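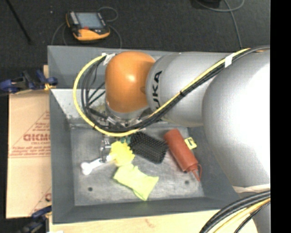 How to Check a Welcome Email Before You Trust It
By Jonalyn Gatchalian, May
Last updated: Saturday

Every list-building course swears by the welcome sequence. Maybe. Mine looked great in Vonov's dashboard until I checked what people clicked.

Start by ignoring the open rate. Mail apps load images on their own, so a lot of those opens are machines.

Next, split your new signups in two. Send half the full sequence and the other half a single plain email with one link. In Vonov it's under Automations, then Split. Leave it alone for 90 days. Yes, 90. A week of data tells you what you want to hear.

Then export both groups and compare clicks and unsubscribes. I had 272 people in the long sequence. By email 4, 111 had unsubscribed. The plain email lost far fewer and got more clicks.

Your list may behave differently, and I wouldn't copy my numbers. I also wouldn't pay for anyone's template pack before running this once.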